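2018-09-19

Sofa day! I have been promising myself this since April and this morning I finally got on with it. Everything off, every cushion lifted, the whole thing brushed down from one arm to the other, and then the fun part, which is putting the cushions back and fussing over where they go.
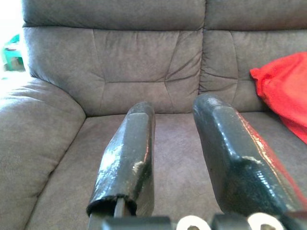
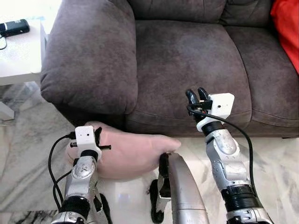
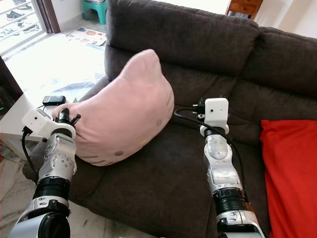
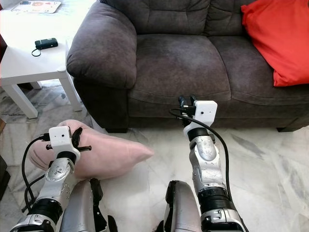

I do love this sofa. It is a great soft lump of a thing and the colour changes every time I look at it (Anca says grey, I say brown, and by teatime we have usually swapped sides). I brushed the seats all one way first, then sat down with my tea and undid half of it straight away. Never mind! The nap comes up beautifully if you go slowly with the soft brush, and I got a wonderful amount of fluff out of the gap at the back, along with 38p, a hairgrip and the Nutero receipt I turned the kitchen upside down for last week.

Then the cushions. The red-orange one belongs at the right-hand end and I won't hear otherwise — it cheers up the whole room. The pink cat was harder. I tried it flat and it looked miserable, so it has to be upright against the back, ears and whiskers on show. Bogdan thinks a grown-up household should not have a cat cushion. Bogdan is also the one who falls asleep on it every Sunday.

Still to do: the cover on the red one wants a wash and an iron, and the little white table needs a wipe and a better home for its cable. I'd like a basket for the odds and ends too. Dandwood have one for 90 lei that would fit nicely next to the armrest, though I'll measure before I get carried away.

Mopped the marble last, backwards towards the door, and then remembered my slippers were on the far side. Lovely shine on it, though.

Anca came round at six, straight from her Iyengar class, and stretched her legs out along the whole length of the seat without a word about the brushing. I was so pleased I made pancakes. Must ring Semon tomorrow about the curtains and find out if they can match that orange.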